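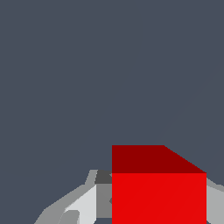 Fig. 1. Simulated fingers either side of the red cube.

Feb 25, 2026
By Signe Isaksson, with corrections by Kjell Tangen

Section 4: Before You Spend Any Money

The Trokden planning kit lets you try an arm on your job before the arm has a price tag, a delivery slot and a place in the corridor where it will be in everyone's way. Work through this section before you ask for a quote. If you already have a quote, put it in a drawer and start at step 1 anyway.

You will need the planning kit installed (Section 2), a tape measure, and someone who knows what your parts weigh. This is seldom the person who says they know.

4.1 Write down the job

1. Describe the task in one sentence. "Pick up the part and put it in the tray" will do. If your sentence contains "and possibly also", you have two jobs, and you should plan for the first.

2. Weigh the heaviest part you intend to lift. Enter the weight in the Load box in grams. The kit doesn't accept "not much".

3. Measure the widest part at the place where the gripper will hold it. Enter this under Grip width.

4. Measure the farthest pick point from where the base will be bolted down. Do this with the tape. Ronja Hedlund planned the first cell at our Tidstead workshop from a floor plan that had left out a radiator, and the radiator won.

Caution: Reach on a data sheet is usually given for a bare arm in a flattering pose. Look for the figure with the tool fitted and pointing the way you need it to point.

4.2 Run the starter task

5. Open the starter task and leave the default arm selected. You can swap it for your shortlisted model in step 9.

6. Jog the hand over the cube, slowly. Watch the elbow as well as the hand, as the elbow is the part that finds the shelf.

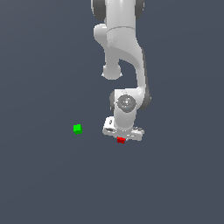
Can we skip the simulator and hire an arm for a week?

You can, but most of a hire week goes on mounting, cabling and finding the right spanner, so do the planning first and hire afterwards if you still have doubts.

7. Switch to the hand view and line up the fingers before you close them. Check the clearance on both sides.
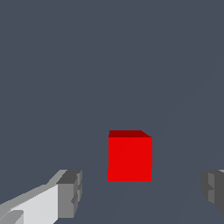
Fig. 3. Hand view, fingers spread, red cube in the space between.

8. Repeat the pick 50 times using the Batch button and save the log. Change the cube's starting position between batches. A plan that works from one spot only is a plan for buying an expensive paperweight.

9. Swap in the arm you are thinking of buying and run the same batches again. Keep both logs, and label them now, while you remember which is which.

Note: A good log tells you the reach and the order of moves are sensible. It tells you very little about oily parts, bent trays or the draught from the loading door. Leave money for finding those out in person.

4.3 Fill in the budget sheet

10. Enter the price of the arm on line 1. Enjoy this moment, as it is the smallest the total will ever be.

11. Enter the gripper on line 2. It is very often sold separately, a fact that tends to appear towards the back of the brochure.

12. Enter spare fingertips on line 3. The Drimik set we use costs 55 pounds and we now order it two at a time.

13. Enter the stand, guarding and cabling on line 4. For the Tidstead cell these came to 1104 pounds, against the nothing at all that Jonatan Haugen had pencilled in. 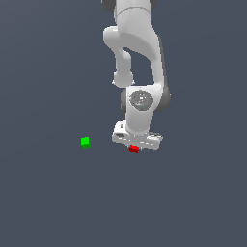 14. Enter staff time on line 5, including the hours spent in steps 1 to 9. People leave this line blank out of modesty. Ask whoever signs the form whether they would like to see it blank, then fill it in.

15. Add the risk assessment on line 6. If you plan to do it in-house, name the person who will do it and tell them.

Caution: Don't use the contingency line to make the total come out round. Ivar Dalen checks for this.

4.4 Ask for quotes

16. Send the same job sentence, part weights and reach figure to every supplier. Attach the log from step 9.

17. Ask each one for the lead time in writing. Sundqvist gave us theirs over the phone in December, and we each remember a different month.

18. Ask what happens when a joint fails: who comes, how long it takes, and whether the arm has to travel back in its original box. Keep the box.

When the quotes are in, go to Section 5, Floor Space and Power.

Trokden planning kit guide | Questions: planning desk, Tidstead workshop | © Trokden 2026 | Back to top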